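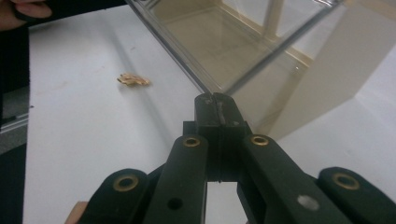
Crumbs, Smudges and Small Clear Drawers: Keeping a White Table White

2025-11-07
By the Cladavell Home Page
Print this page
E-mail this page to a friend
Search tips Enter a word Go

I love a white tabletop. It bounces light around a dull room, it makes a cup of tea look like a magazine cover, and it shows every single flake of cracker anyone has ever eaten near it! I've had mine since March and I wouldn't trade it back for the old brown one, but it does need a little routine. Mine takes 2 minutes most evenings.

Dry first, always. A damp cloth on crumbs makes paste, and the paste ends up in the seam where the top meets the edging. Use a soft, dry paintbrush (a wide one, the kind sold for varnish) and sweep toward you into your hand or a dustpan. Bigger flakes you can simply pick up. For the tiny specks that cling, press a slightly damp fingertip on them and they lift right off.

Then the smudges. One drop of dish soap in a bowl of warm water, a microfiber cloth wrung out hard, and long straight strokes from the back of the table to the front. Circles look busy and leave circles behind. Dry it straight away with a second cloth. If the surface has a bit of gloss, crouch down and look across it toward the window — you'll spot the streaks you missed from above.

Skip the scouring powder. I used it once on a shelf at our old place in Unley and the dull patch stayed for as long as we did. For pen marks try a dab of rubbing alcohol on a cotton ball, tested first somewhere that doesn't show.

Now for my favorite part, which is the clear drawers! A small see-through drawer unit on the tabletop has changed how I use the whole room. You know where the tape is. You know you're low on stamps. And the flat lid gives you a spot for the thing you're in the middle of, so it doesn't wander.

A few things I've learned about them:

Put the unit to one side of the table and leave the middle alone. The middle is for working.

Heavy things go in the bottom. Scissors, staplers, the big roll of packing tape. A top-heavy unit tips when you pull a drawer in a hurry.

If there's a divided tier, use the divider! I had pens on one side and batteries on the other within an hour of getting mine home. Small things roll, and half a compartment gives them less room to do it.

Hold the unit steady with one hand while you open it with the other. Lightweight plastic likes to come along with the drawer. Four dots of clear rubber under the corners cure most of this, and a pack of 30 will do every unit in the house.

Wash clear plastic with soap and water only. Glass spray can leave acrylic cloudy or even crazed with tiny cracks, and paper towels scratch it. If you already have light scratches, a plastic polish will soften them. I use a fine 400 grit paper, wet, for deeper ones, then polish afterward, but try it on the back first because it hazes before it clears.

Empty one compartment a week, wipe it out, and put back only what you've touched lately. With 7 compartments around the house I get through all of them well before they turn into junk drawers again.

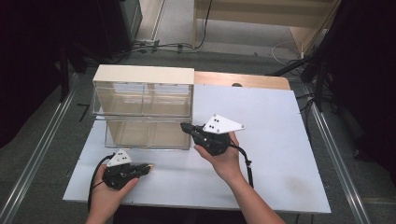 Urnar wrote in to say that felt works better than rubber under the corners: "Rubber grips well, but mine left gray marks on a white top after one hot summer. I cut up an old felt placemat and stuck it on with double-sided tape. It slides a bit if you shove it, so I keep the drawers rubbed with candle wax and they open without a tug."

Candle wax! I tried it the same afternoon, just a thin rub along the runners, and the sticky bottom drawer came out like a new one. Wipe off any extra with a dry cloth or it collects dust. I'm keeping my rubber dots for now, though I do lift the unit and wipe underneath every week to head off those gray marks.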